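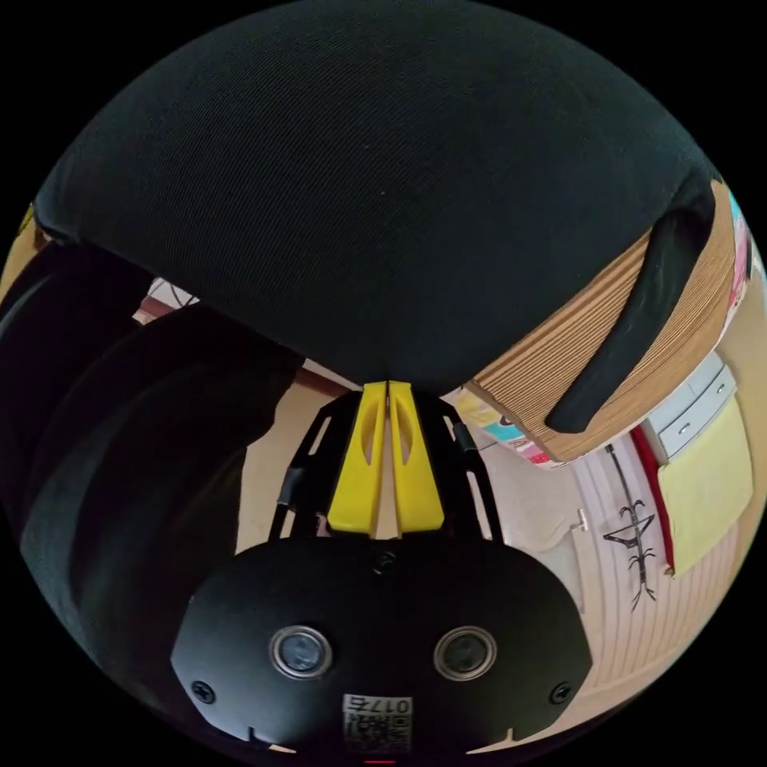 **Ysaline Hamel**
Head of Home Services, Cemelora

**Cemelora opens bookings for bedroom clothing sort in Lecomte**

LECOMTE, 19th July – Cemelora is now taking bookings for Koso, a home visit for people who want help going through the clothes in their bedroom. Visits cover folding, hanging and sorting, and each one ends with a written list of what is kept in which drawer.

The service was tried out in 144 homes in and near Lecomte before the launch. Black clothing took up more of the visit than we had planned for. Plain black pants, skirts and tops look much the same in a pile, and fine ribbed or twill fabrics show lint and pale specks that are easy to miss in low light. Koso visits now set aside time for dark clothes on their own. Each garment is held up, checked on both sides and brushed if needed before it is folded.

A standard visit lasts two hours and covers up to 800 garments and small items, including socks and scarves. Larger closets can be split over two visits. Customers stay in charge of what is kept, and nothing leaves the home unless they ask for it.

Clothes that are ready to be passed on can be bagged and taken to the Soron drop-off counter, which accepts clean clothing in 13 categories. Worn-out fabric goes in a separate bag – please set it apart before we arrive if you can.

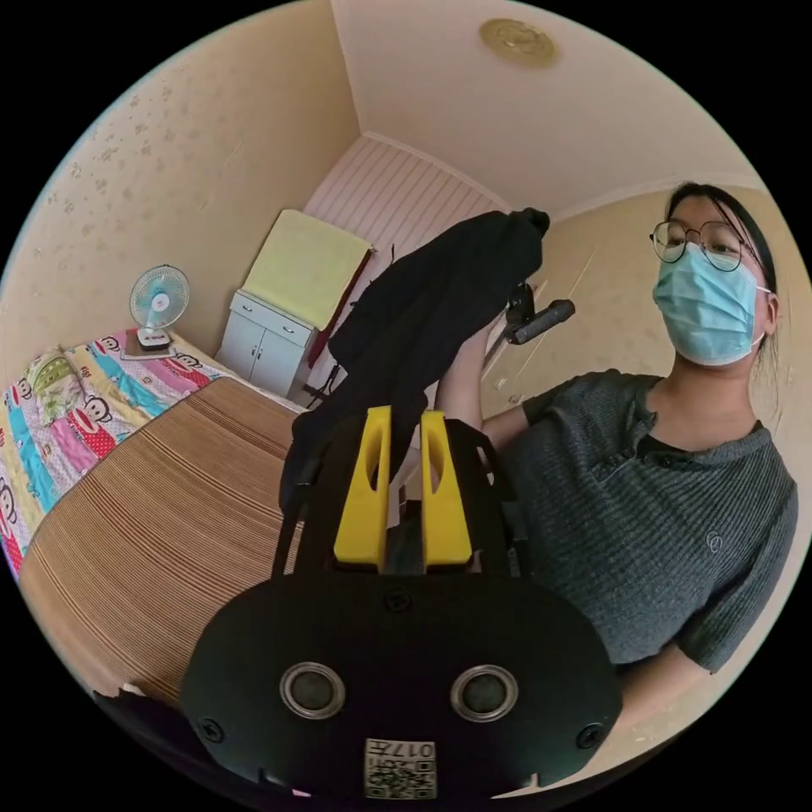
**Should black clothes be folded or hung?**

It depends on the fabric. Knits and stretchy pieces keep their shape better folded in a drawer, while woven pants and skirts can be hung by the waistband.

Bookings are open to households in Lecomte, with the first visits starting later in July. Apartments and houses are both covered. To book, call or stop by the Cemelora office and ask for a Koso visit.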